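Hunia Robotics Club – Build Gallery, Gripper Project

The gripper project ran from the first club night in fall through December. Each pair of students worked on the same hand-held tool, which has a small camera looking down over two moving fingers. A person carries it and does a task with it, and the recordings are used later to train the club's arm, Tirnia. Gerardo Maglaya taught the sessions and kept the parts bins in order.

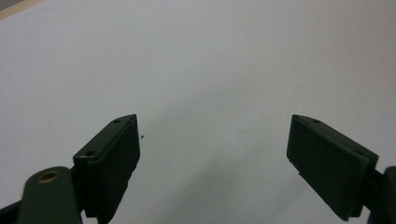 Most of our fall sessions went into the fingers. The linkages came together in one evening and then sat on the shelf while we argued over pad shape, finger angle and how far the jaws needed to open. The pads we kept are flat and rectangular, one on the inner face of each finger. The printed parts are dark green because that was the filament we had the most of. Nobody asked for a second color, and the spools lasted to the end.

The finger mounts each take small screws through the sloped top edge. Early prints cracked at the screw holes when people tightened them too hard. We went to a thicker wall and asked everyone to stop as soon as the head touched. Two sets were reprinted after that, both for the same team, who had put their screws in with a power driver.

The linkage arms swing on bushings pressed in by hand. If a bushing goes in crooked, that side of the gripper drags and the fingers close unevenly. The fix is to push it out from the back with a punch and start over. Sanding the arm does not help, and several teams tried it.

Checking the camera comes before any recording. With the jaws open, both fingertips have to be in view, and the gap between them should sit near the middle. If one finger is higher than the other, loosen the camera plate and turn it a little. A plain surface is the easiest thing to check against – patterned tablecloths made it hard to see the edges of the pads.

Task list for beginners:
Pick up a wooden block and put it in a tray.
Move a paper cup from one mat to the other.
Fold a washcloth once.
Put the cap back on a marker.

The marker cap was the hardest of the four. It needs a slow approach and a steady wrist, and most students closed the jaws too early. The washcloth went better than expected once people learned to take hold of a corner. Nobody liked the paper cup, which dents if you squeeze it all the way.

Each student did 60 practice runs before any of their recordings went into the club folder. That sounds like a lot, but a run with the block is over in a few seconds. The practice runs were deleted at the end of each night to save space on the laptop.

By the end of the project we had 317 usable recordings. A recording was thrown out if a hand crossed in front of the camera, if the object left the mat, or if the student stopped partway to talk. Gerardo reviewed them at the end of each session with whoever was still around. The last one out wiped the mats and put the laptop on its charger.

Notes were kept in a shared notebook called Roltis, after the team that started it. Every entry has the task, the initials of the person holding the tool, and anything odd that happened. Entries from the first few weeks are short and hard to read. Later ones are better – the Okafor team wrote down the screw size and pad thickness for every version of their fingers, and we used their pages to put together the parts list.

Parts list for one gripper, if you are building along at home:
2 printed fingers
2 flat pads
2 linkage arms with bushings
1 handle and trigger
1 camera plate with camera
Screws, plus spares

The print time for a full set was 48 hours on our older machine. Start with the handle, since it takes the longest, and do the fingers last so you can still change them. Clean the screw holes with a hand drill before assembly.

Things to fix next term: the trigger spring is too stiff for younger students, and the cable comes loose where it leaves the handle. We tried a zip tie and then a printed clip. The clip holds better but gets in the way of the thumb, so the next version will go on the other side. Students who want to work on the spring should bring a notebook and see Gerardo before the first session.

Club files, including the finger models and the Roltis notebook, are on the shared drive in the folder marked Gripper. Ask for access at sign-in.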